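The play kitchen shelf gets a reset

I finally did the thing I have been threatening to do since August and emptied every single bin in the play kitchen corner at Lurnley. All of it, out on the table, lids and leaves and mystery crumbs included. If you have borrowed from us lately you know why! The pots had migrated into the dress-up trunk, the fruit was in with the train track, and I found a spatula in the puppet theater.

The toy library has 440 items on the books now, and 95 of those are kitchen things, so this was never going to be a quick job. I gave it one Tuesday evening and a large coffee, and I got through more than I expected (the coffee did not last). My plan was to stop lending single pieces and start making up proper sets, so a kid gets something to cook in, something to cook, and something to serve it on. We've had too many families go home with four plates and no food.

So I started laying out what I'm calling the Moussa box, after the pretend café the Trustside preschool group made up last spring and still talk about. I wanted a strainer in there no matter what, because kids will happily drain nothing into a bowl for half an hour. Fruit was easy. And then of course the ketchup, which has to be the most requested thing we own.

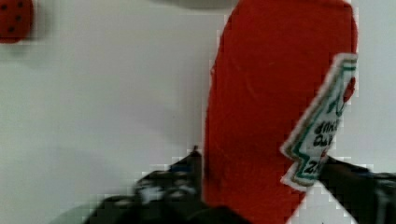
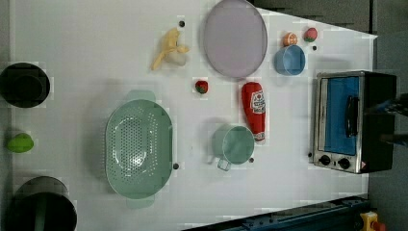 My one rule for the new boxes is that everything has to fit without anyone needing to sit on the lid. The big cookware is the problem there. I tried it underneath, I tried it on its side, and in the end I put the small stuff inside the pots and that worked pretty well, although you do have to tip everything out to find the strawberry. I think that's half the fun if you're three.

I've made 15 boxes so far and would like to do a few more before the holidays. They go out for two weeks like everything else, and you can renew once if there isn't a waiting list. There's a card in each one listing what belongs in it. Please, please check the card before you bring it back! Last year we spent some 300 dollars replacing little pieces, and I'd much rather put that toward a new play stove. The knobs on ours have been taped on for so long that the kids think tape is part of the design.

Also, washing. Plastic dishes can go through warm soapy water at home and that's a huge help to me. Anything soft, just wipe it with a damp cloth and let it dry before it goes back in the box.

If you have play food sitting in a closet, we could use bread, eggs and anything green. The drop-off bin is inside the Indmont Street door, next to the coat hooks, and it's open until 6.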